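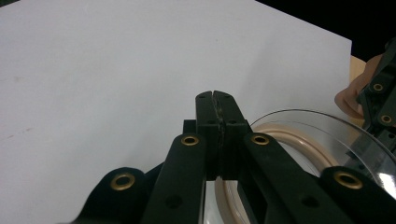
3.2 Work surface and bowl support

All tasks were set up on a plain white work surface. It was wiped down between sessions, but light stains stayed on it and we did not try to remove them.

Round glass bowls tend to slide when pushed from one side. We therefore made a ring-shaped holder, called Voyle, that fits around the lower part of the bowl and leaves the rim free – people could still take hold of it as they would in a kitchen. Five versions were drawn by Mererid Pugh before the final one was chosen in August. Each participant completed 22 placements with the holder.

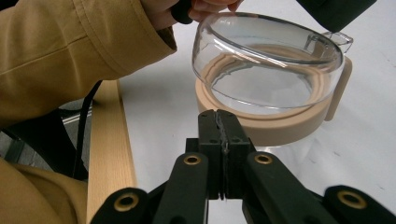 Figure 2. Clear glass bowl in the beige holder, with a hand at the rim.

The holder was not fixed to the table. Participants were free to turn it before starting – most left it as it was.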